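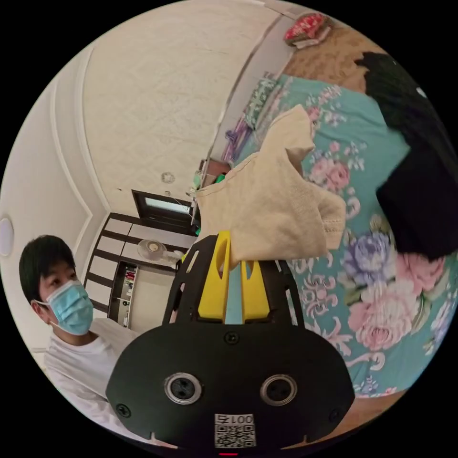 The Ekard group has released the results of its study on learning cloth handling from hand-held gripper demonstrations. A short summary follows. (1/8)

Most training data for household robots is recorded by operating a robot arm from a distance. The method is slow, and it ties collection to the laboratory. Our study asked how much can be learned when people carry the gripper themselves, in furnished bedrooms. (2/8)

Collection ran through July with our partners at Holtisar. The final set holds roughly 2,000 demonstrations from 38 homes. Tasks were limited to picking up, spreading and folding single pieces of cloth on a bed. (3/8)

Each demonstration was checked for lost tracking and for grasps in which the cloth left the camera's view. Recordings that failed either check were removed before training. (4/8)

We trained the same policy on 3 versions of the data: all homes, half of the homes, and a single home with the number of demonstrations held equal. Testing took place on a fixed arm at our Varma site, in 2 rooms absent from the training data. (5/8)

The policy trained on all homes performed best on every task. The single-home policy often missed the cloth edge when the bedding underneath was patterned. (6/8)

Folding remains the weakest task. Errors in the first grasp carry through to the last fold, and the present policy has no means of starting over. (7/8)

The report and the Jusbridge conversion scripts are available on the project page. Questions about access to the data may be sent to the group's office. December 2025 (8/8)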